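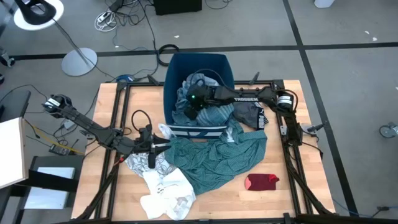
Urstead Laundry Set: README

Welcome! This is the laundry part of the Urstead household sets, put together by Perrine Lemaire and Huguette Masson. It covers one small, everyday job: getting a heap of clothes off a table and into a bin. We love this job. No two heaps ever look the same, and a shirt can take more shapes than you'd believe.

What you get

There are 54 episodes, each in its own folder, with a short text note on which clothes were used. Episodes 1 to 10 are the easy ones, with only a few pieces each, so start there if you're new to cloth. The notes are typed by hand and Perrine's are longer (she likes clothes).

The clothes

Everything is ordinary clothing, washed many times before we got it. Shirts, underwear, socks, a few light things that are hard to name once they're bunched up. 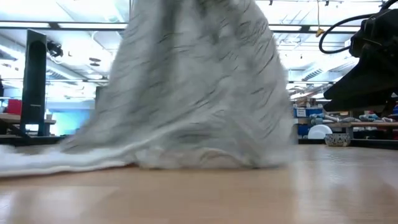

We picked pieces that behave differently when they're lifted. Thin knits stretch and swing, a stiff cotton shirt keeps its creases, and socks just drop. If you plan to sort by fabric, please use the notes and skip the folder names, which still follow the old Korham list and are wrong in 6 places.

The bin
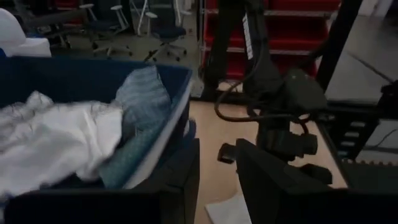 Choosing a bin took longer than choosing the clothes! We wanted something wide enough for a real heap and dark enough for pale fabric to stand out. Against the navy, a crumpled white cloth is easy to find at a glance, and even the pale blue striped one leaning on the inner wall reads clearly. Dark pieces are harder, so check those labels twice.

What counts as done

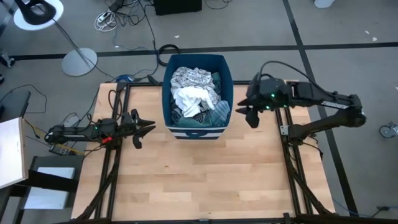 An episode is done when all the clothes are in the bin and the table is clear of them. Neatness doesn't count. A white garment bunched up on top and spilling toward one side is fine by us, and so is a plaid cloth left unfolded against its neighbors. Anything hanging over the rim gets the tag "over" in the notes.

Known gaps

No towels, no bed sheets, no wet laundry. Huguette wants to add towels in August.

Version 1 posted Saturday, May 6, 2023. Corrections are very welcome, send them to Perrine.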